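Run 212

My first afternoon at Skuvolden, they put the glove on me and told me to go pick something up. I laughed out loud! I moved one finger and, across the table, the hand moved one finger too. It had 30 runs to learn from by then, all made by people with steadier wrists than mine.

By June I was the steady one. I knew how the Brernitz arm dragged a little behind me when I reached left, and I had learned to wait for it, the way you wait for a friend who stops to look in shop windows. I talked to it while we worked. "Slow now," I'd say. "Thumb first." The glove carried none of that, only the bend of my knuckles, but I kept saying it anyway.

Run 212 was the little round plant in the white pot. We had dropped it 2 times before lunch — I was closing too early, all nerves. So I shut my eyes for a second and thought of my grandmother moving her seedlings along the windowsill. Then I opened them, reached out, and let my fingers come around the pot one after another.

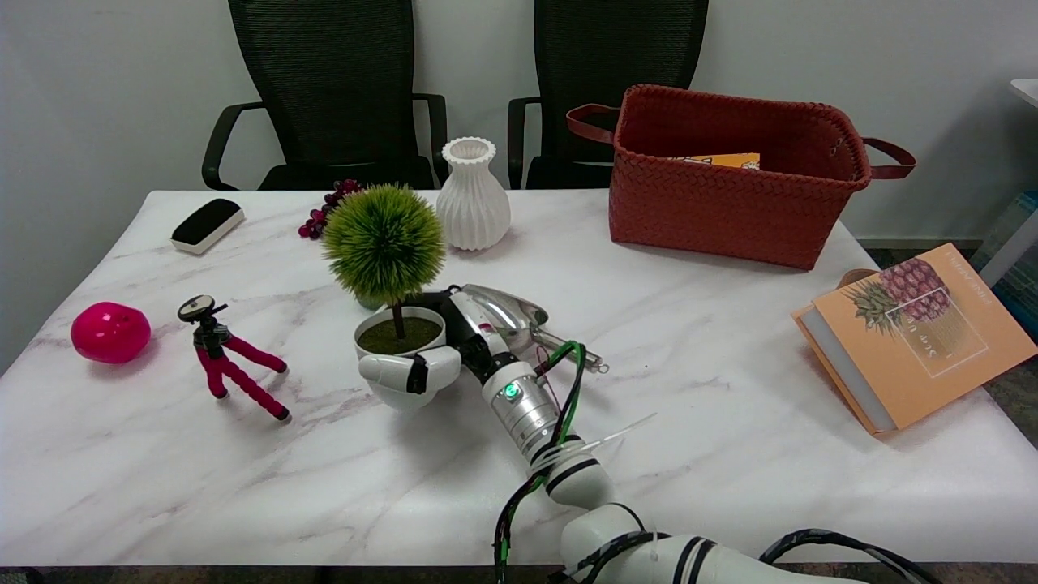 I held my breath and held my hand still, and I could have stayed like that all day. Tomorrow it would try the reach without me. I took my time with the next part, and I showed it everything I knew.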